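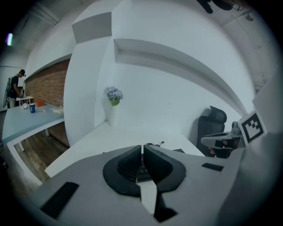 Desk Standards at the Fondadcombe Study Room: A Note on the New Arrangement

The study room at Fondadcombe reopened to members on 18/06/2026 with a revised arrangement of its desks. As the person responsible for this page, I wish to set out what was decided and to record a few observations of my own on the keeping of a work surface.

The previous arrangement dated from December. Each desk had been furnished with a letter tray, a pen stand, a lamp and a small shelf for reference books. Members found that these items left too little space for their work, and 116 written comments were received on the subject. Notburga Imhof read every one of them and prepared a summary, which remains available in the folder beside the entrance.

Under the new arrangement, a desk is to be white and plain, with a black keyboard and very little else. The letter trays have been withdrawn. Pen stands may be requested from the supply cupboard and should be returned there at the end of the day.

Seating has been standardized as well. The black office chair with a tall mesh back and a rounded headrest was selected after a trial of two models. My own preference was for the other model, whose seat was firmer, but the members who sit longest were clear in their choice. Chairs should be pushed in when a member leaves so that the aisle stays open.

Cables remain the least satisfactory part of the arrangement. A thin black cable left in a loop across a white surface is noticed immediately, and it is easily caught by a sleeve. Lorenz Thaler has proposed clips along the rear edge of each desk. Three desks will be fitted with them first, and the remainder will follow if members find them convenient. Until then, loose connectors should be placed behind the keyboard.

One decorative item is permitted per desk. Flowers are welcome, provided that the vase is tall, steady and placed at the back against the wall. Pale lavender-blue flowers in a simple white cylinder suit the room very well, in my opinion, and the vase itself almost disappears against the paint. Members who bring flowers are asked to change the water themselves. Strongly scented varieties should be kept at home.

Surfaces are to be wiped with a damp cloth before departure. Abrasive powders must not be used on the white tops, and ink marks should be reported at the front counter on the same day.

The former shelves have been stored at Drurnitz. Members wishing to acquire one may leave their name with Ms. Imhof.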